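Subject: Re: [kit-swap] Washing shorts with white stripes, and folding them so they stay folded

> Hello all,
>
> I've been handed the spring bundle for the Nitmont juniors and I'm
> a bit stuck. Most of it is cotton shorts with elastic waists, some
> plain and some with a stripe down the side. Two questions. What do
> you wash them with so the white stays white? And is there a way of
> folding them that survives being put in a bag? Mine look fine on
> the pile and then come out like a wrung-out dishcloth.
>
> There are a lot of them, so please nothing that takes five minutes
> a pair.
>
> Thanks!

Oh, I love this question. I've been doing shorts for the Benda end of the swap for ages now and I have Opinions, so put the kettle on.

Washing first. Red with a white stripe is the one everybody dreads, and I really think it's fine as long as you do the first two washes on their own at 30. After that I put them in with anything else of a similar colour and the stripe stays lovely. Turn them inside out, do up any drawstrings, and leave out the softener (it does nothing for elastic, and I swear the waistbands go slack sooner). If a stripe has already gone pink, don't tumble it! Soak it overnight in cold water with a spoonful of oxygen bleach, wash it again and look at it in daylight before you decide. I've rescued a good few that way. Not all of them, but a good few.

Now folding, my favourite bit. Do it sitting down. I used to stand at the kitchen table and my back hated me for it, and then I moved to the sofa and it's been a joy ever since. Tip the lot out next to you and take each pair by the waistband. Always the waistband! If you pick up a leg you get the whole thing hanging sideways and you'll be hunting for the other leg forever.

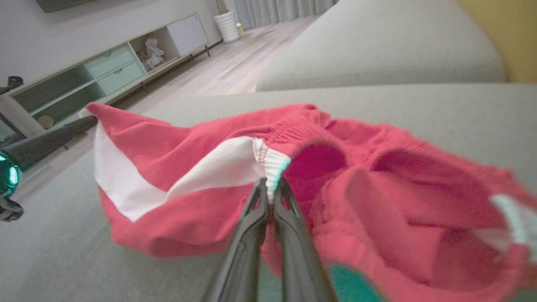 Wendlebury Pegs

Coral-red cotton on a grey sofa cushion, what a cheerful pair. They're all crumpled, with the white stripe doubled over into a sideways V, and you can still find your starting point straight away from the puckers in the elastic. That's why I like gathered waists so much, your fingers go to them without looking.

So, from there:

Hold the waistband at both sides and give one good flick downwards. One is enough.

Lay one leg over the other so the side stripes sit on top of each other. If you've got a stripe you've got a ready-made guide, and if the two stripes match up then the hems will as well, near enough.

Smooth from the waist down with the flat of your hand. Don't try to flatten the elastic, it won't have it. Let it stay bunchy.

Tuck the pointy bit at the crotch in, so you've got a rectangle.

Fold the hem up to just under the elastic, then roll the whole thing towards the waist and turn the last inch of waistband back over the roll. It grips itself, and that's what gets you through the bag!

Plain ones go exactly the same way, only you line up the outside seams. Slippery football ones are a different animal and I just put a band round them.

On time, I did 261 pairs for the February swap in 3 evenings with the radio on, and I wasn't rushing. The Kiani lot had about 2,000 items all told that month, so I can't complain.

For bags I use the Temo drawstring ones from the swap cupboard, the middle size. Stand the rolls upright with the waistbands facing up, smallest sizes at the front. Then whoever's looking for an age 7-8 can pull one out without the rest coming with it. Put the size on a bit of masking tape if the label's gone, on the inside please, the glue marks cotton.

Do tell us how you get on with the stripes. And if anyone has a trick for grass stains on white I'm all ears, mine only ever go from green to beige.

Pegs

--
kit-swap mailing list
Reply to this message to post to everyone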